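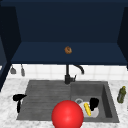 Household and Light Industrial Manipulation: Frequently Asked Questions

Prarkden Automation Advisory. Questions are taken from enquiries to our office. Last revised November.

Can a robot do the dishes yet?

In part. Moving a rigid plate from a sink to a rack is achievable under controlled conditions. Clearing a sink that a family has used is harder. Objects overlap, and the arm has to decide what to lift first. A mug standing against a plate can block the approach to both. Scrubbing, judging whether an item is clean and handling thin glassware remain open problems for most systems we review.

Why is so much of the work done in simulation?

Cost and repetition. In the Stuker trial, one kitchen layout was run 3,000 times in simulation before any hardware was switched on. Object positions were varied between runs. The same number of physical trials would have tied up the lab for months and broken a good deal of crockery.

Do simulated results carry over to a real kitchen?

Not fully. Rendered sinks tend to have tidy geometry and predictable friction. Water, grease, steam and glare on stainless steel are modelled poorly or left out. Buyers should ask for simulated and physical success rates separately. A single blended figure is of little use.

What counts as a success?

Definitions vary between vendors. Our assessments require the correct item to be picked up, moved to the specified location and released without disturbing its neighbours. Li-hua Hung, who maintains our test protocol, also records every human intervention. A run with an intervention is scored as a failure, even if the task is finished.

How did the last round of assessments go?

Of 791 physical attempts at single-item removal, the strongest results were on mugs and bowls. Flat plates were the weakest category, as the gripper has little clearance beneath the rim. Cutlery was excluded. Full tables are available on request.

Which chores are closest to being practical?

Floor vacuuming and lawn mowing are established products. Towel folding works slowly. Wiping a clear bench is feasible. Loading a dishwasher is at the demonstration stage, usually with a known set of dishes and a known rack.

Is the shop floor further ahead?

Yes, where parts are uniform. The Leung packing cell handles 16 carton formats and runs unattended between shift changes. It does not cope with a crushed carton, which is diverted to a manual bench. Mixed-bin picking sits closer to the kitchen problem and has similar failure modes.

Can I put a trial unit in my own home?

Breltus is taking applications for 20 supervised home placements. Applicants need a level floor, a standard-height counter and an adult present whenever the arm is powered. Children and pets must be kept out of the work area.

Who do I contact?

Send technical enquiries to Chia-jung Lui, care of the Prarkden office. Please include the task, the objects involved and the dimensions of the work area. Phones are attended until 4:30 pm.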